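Plamwood Basket Library - Frequently Asked Questions

What is the basket library?

A lending scheme run from the ground floor of the old school in Flalham. You borrow a basket, box or tray for a party, a stall, a wedding or a house move, then bring it back. We started with what was left over from the spring fair and have bought or been given the rest.

Who can join?

Anyone aged 18 or over with an address in Flalham, Padilla or Skorniven. Bring one proof of address to the desk. A bank letter, council tax bill or tenancy agreement will do. Schools and clubs can join too, but we need one named adult on the form.

What does it cost?

Membership is £6 a year. Most items are free to borrow after that. Large hampers with lids are £2 each per loan, which goes towards new hinges and straps.

Do I have to pay a deposit?

Only for orders over 40 items. The deposit is £100 and we return it by bank transfer once everything has been checked in.

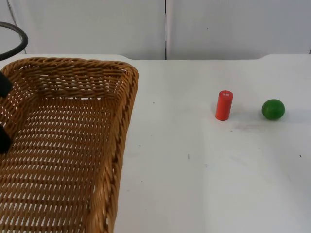

If you are ordering for a school or a club, the deposit can be paid by cheque. Please write the name of the group on the back and allow a few extra days for it to clear before you collect.

How long can I keep things?

A normal loan is 2 weeks. You can renew once by phone or at the desk, unless another member has booked the item. Loans over the Christmas period run until we reopen in January.

What may I put in a wicker basket?

Bread, wrapped food, dry fruit and vegetables, linen, toys, programmes, gloves - most dry things are fine. Line the basket with a clean cloth if you are serving food from it. Please do not use wicker for ice, wet flowers or potted plants that have just been watered. Ask for a plastic tub instead.

How should I clean a basket before I return it?

Shake out the crumbs and go over the weave with a soft dry brush. If something has been spilt, wipe it with a cloth wrung out in warm water and a drop of washing-up liquid, then let the basket dry in an airy room. Keep it away from radiators and direct sun, as cane that dries too fast goes brittle. Do not use bleach or polish.

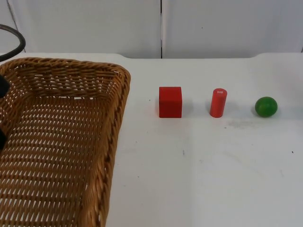

What happens if I break something?

Tell us when you bring it back. Snapped strands and loose rims can usually be mended, and we do not charge for ordinary wear. If an item is lost or past repair we ask for the cost of replacing it. The price list is kept at the desk.

Do you do repairs for the public?

Yes, on Friday afternoons. Serpil Başaran looks after the repair bench and will give you a price before any work is done. She can re-weave small holes, rebind handles and replace feet. She does not take on chair seats or anything with woodworm.

Are there classes?

We hold a beginners' class in March and another in the autumn. You make one small round basket and take it home. Willow, tools and tea are included, but bring an apron and an old towel. Places are booked through Maeve Mulcahy at the desk.
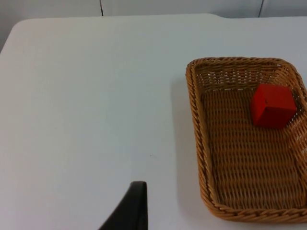
A white tabletop with a rounded corner.

Can children come to the classes?

Children over ten can come with an adult, and each of them needs their own place. Younger children are welcome in the building but not at the benches, where there are knives and bodkins. 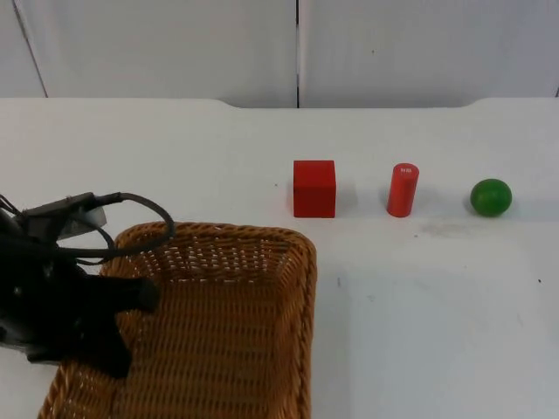
Where can I park when I collect a large order?

Use the yard behind the school, through the side gate. There is space for a van. The gate is locked at 6, so ring the desk first if you expect to be late.

Can I give you baskets I no longer need?

We are glad of sturdy baskets in good order, especially rectangular ones that stack. We have no room at present for picnic sets, pet beds or anything painted. Please ask before you leave items at the door.

How do I cancel a booking?

Ring or call in at the desk, as early as you can. There is no charge for cancelling. Class fees are returned in full if we can fill your place.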